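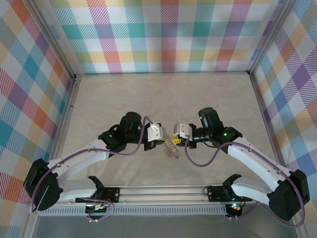
# Estivance 2: reseña de un balanceador de carga por software

Llevo desde noviembre con Estivance 2 delante de los servidores de Hombridge y ya tengo material suficiente para escribir algo útil. Antes usábamos una configuración propia de proxy inverso, mantenida a mano y mal documentada. Barış Toprak y yo la heredamos y queríamos quitárnosla de encima.

## Instalación

El paquete se instala en un par de minutos. El asistente pide la interfaz de entrada, la de salida y el rango de direcciones de los servidores de destino. No detectó bien las VLAN etiquetadas y tuve que declararlas en el archivo de configuración. La documentación lo explica, pero en un apéndice.

La configuración es un único archivo de texto con secciones anidadas. Se puede validar antes de aplicarla:

`estivance check --file /etc/estivance/main.conf`

El validador encuentra errores de sintaxis y referencias a grupos inexistentes. No avisa si dos reglas se solapan; en ese caso gana la primera y la segunda queda muerta sin ningún mensaje en el registro. Con eso perdí una tarde.

## Rendimiento

Lo probé con 600 conexiones simultáneas y reparto por menor número de conexiones activas. La latencia añadida fue estable y el consumo de CPU, moderado. Con reparto por hash de origen el resultado es parecido, salvo que los clientes detrás de un mismo NAT acaban todos en el mismo servidor, como era de esperar.

Las comprobaciones de estado se hacen por defecto cada 7 segundos. Para nuestro servicio es demasiado, y lo bajé a 2. El cambio se aplica en caliente y no corta las sesiones abiertas.

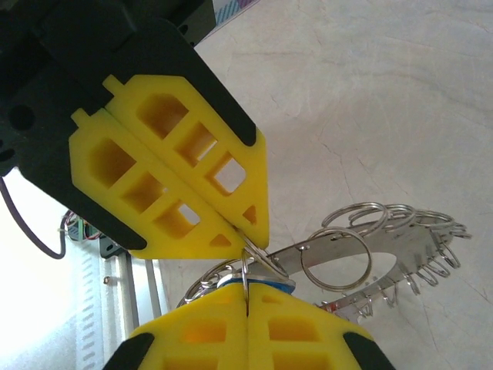
La gestión de certificados es la parte que menos me gusta. Estivance guarda las claves privadas en un almacén propio, cifrado con una contraseña maestra, y solo admite importarlas una por una. Teníamos 100 certificados que pasar y acabé escribiendo un script. Tampoco hay forma de agruparlos por cliente: echo en falta algo tan simple como una anilla de llavero, pequeña y plateada como la de la foto, donde colgar juntas las claves de un mismo dominio. Hacer Ateş, de Damedis, me pasó una convención de nombres con prefijos que cumple más o menos esa función.

## Registro y métricas

Los registros salen en JSON y se integran sin problemas con lo que ya teníamos. Las métricas se exponen por HTTP en un puerto aparte. Faltan los tiempos de negociación TLS, que el producto mide internamente pero no publica.

## Comparación con Güneş

Güneş es la otra opción que valoramos. Tiene mejor panel web y peor línea de comandos. Para un equipo que automatiza todo, Estivance encaja mejor. Si la persona que va a operarlo prefiere una interfaz gráfica, miraría Güneş primero.

## Valoración

- Instalación: correcta, con el detalle de las VLAN.
- Rendimiento: bueno.
- Certificados: flojo.
- Documentación: completa, mal ordenada.

Seguimos usándolo en producción. La migración de los certificados de prueba queda pendiente hasta que publiquen la importación por lotes.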